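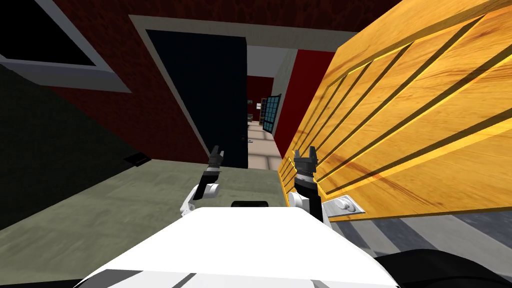
Atelier Custley > Cahiers > Coulage > Série Pliline

Entrée du 2019-12-12. Coulage de la coque Pliline, troisième version du moule en plâtre. Le problème reste la couture entre les deux parties du moule : la barbotine entre dans le joint, et après le démoulage il reste une crête que je dois couper au couteau et ensuite passer à l'éponge. Sur la face devant, je ne veux plus cacher cette ligne. Je voudrais une couture comme les lignes fines et sombres qui traversent en diagonale le devant de la coque blanche et arrondie : on voit bien où une partie finit et où l'autre commence, et la forme reste lisible. Pour nous cela veut dire une rainure gravée dans le modèle, très étroite, que l'engobe foncé va remplir, et le vrai joint du moule placé au fond de cette rainure.

Moule fermé avec quatre sangles, serré plus que la dernière fois. J'ai mis un peu d'argile sur le joint à l'extérieur, car la fuite de lundi était petite mais elle a duré tout le temps du coulage. Aujourd'hui pas de fuite.

Barbotine : le seau de porcelaine Dhanial, tamisé deux fois. Elle était trop épaisse le matin. J'ai ajouté quelques gouttes de défloculant et pas d'eau, puis j'ai laissé reposer pendant que je préparais le moule. À la louche elle coulait en ruban continu, sans grumeaux. Il faut noter que le seau était resté près de la porte de la cour, où il fait froid, et je pense que cela explique une partie de l'épaisseur. À déplacer sous l'établi.

Temps de prise : 15 minutes, puis vidange lente, moule penché et posé sur deux tasseaux. La paroi mesure 4 mm au bord, c'est ce que je cherchais. Au mois d'août la même durée donnait une paroi plus mince, mais les moules étaient très chargés d'eau à cette époque et nous coulions presque chaque jour. Je ne peux donc pas comparer proprement.

Démoulage en fin d'après-midi. La partie gauche est venue sans effort. La partie droite a collé près de l'épaule, au même endroit que sur la deuxième version - il y a probablement une petite contre-dépouille que je ne sens pas avec le doigt. J'ai regardé avec une règle souple et une lampe derrière : on voit un peu de lumière au milieu, donc la surface n'est pas régulière. À poncer quand le plâtre sera sec, pas avant, parce que le papier se remplit tout de suite.

La pièce crue, après ébavurage, pèse 229 g. Je l'ai pesée sans son support. La crête du joint était plus fine que d'habitude mais elle fait un décalage au dos, la partie droite est descendue par rapport à la gauche. Les clés du moule sont usées. Je ne crois pas que serrer davantage aidera.

Essai de rainure : j'ai gravé à la main sur la pièce encore ferme, avec la mirette la plus petite et un guide en carton. Sur la courbe le carton se soulève et la ligne s'élargit vers le bas. Avec une bande de caoutchouc mouillée, le résultat était meilleur. L'engobe foncé posé au pinceau, essuyé après avec une éponge presque sèche. Il reste un voile gris autour de la ligne, surtout là où j'ai essuyé trop tôt. Prochaine fois, attendre que le brillant parte, et gratter plutôt à la lame.

Questions pour l'atelier de Clemton, s'ils répondent avant la fermeture :
- est-ce qu'ils gravent la rainure dans le modèle ou dans la matrice ?
- quel retrait comptent-ils pour une ligne si étroite après la cuisson ?

À faire : refaire les clés, poncer l'épaule droite, préparer 6 plaquettes avec des rainures de largeurs différentes pour la prochaine cuisson. La coque sèche lentement sous plastique, sur l'étagère du haut. Prière de ne pas la tourner, le bord est encore mou.

Entrées récentes
Pliline, deuxième version : fuite au joint
Séchage des moules en hiver
Engobe foncé, essais sur tessons
Tamis et seaux : rangement
Dhanial, notes sur la viscosité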